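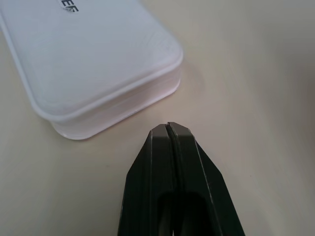 El recipiente blanco de la tapa, sobre la mesa.

De: Tahsin Herath
Para: lista Clerstead, préstamo de juguetes
Asunto: Re: Qué hacemos con las cosas de la mesa

Hola a todos:

Contesto por partes al mensaje de Leilani, que cito abajo recortado.

> Leilani Zamora escribió:
> Antes de cerrar el inventario de marzo necesito saber qué va a la
> estantería y qué se queda fuera. Me faltan la caja de los pestillos,
> la mochila pequeña y el recipiente blanco con tapa. Tampoco sé si el
> guante de boxeo entra en préstamo o es de alguien. Y una pregunta
> más: ¿la mochila se presta sola o con algo dentro?

El recipiente primero. Tiene la tapa lisa y blanca y la base translúcida, así que propongo usarlo para piezas sueltas. En la tapa hay letras negras impresas que no tienen que ver con lo que vayamos a guardar; habrá que pegar una etiqueta nuestra encima. Le he reservado el número 217.

La mochila es la infantil, verde azulado y naranja, con la cremallera naranja. Yo la prestaría vacía. Si metemos cosas dentro, hay que revisar la lista a cada devolución y ya vimos con el lote Pernlow que eso no se hace.

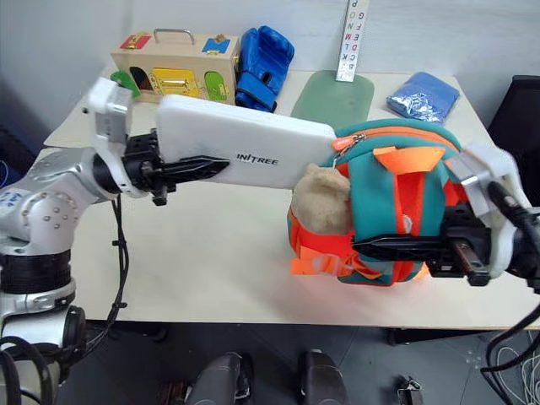
La caja de los pestillos es la de madera con asa metálica arriba. Va a la estantería baja, con los juguetes de manipular, y se presta 30 días como el resto. Quien la reciba de vuelta, que pruebe el pestillo dorado y la puerta verde antes de firmar la ficha.

El guante azul no está en mi hoja. Si alguien lo reconoce, que lo diga antes de las 9 de la noche de hoy. Si no, lo aparto en el armario Kincaid con los objetos sin dueño.

El tablero alto del abecedario no cabe en la estantería. Por mí puede seguir apoyado en la pared, y la colchoneta o base verde se queda con él hasta que decidamos si son un lote o dos fichas distintas. Leilani, esto último lo dejo a tu criterio.

Faltan tres fichas por imprimir. Las llevo mañana.

Un saludo,
Tahsin

--
Para darse de baja de la lista, escribid a la lista con la palabra BAJA en el asunto.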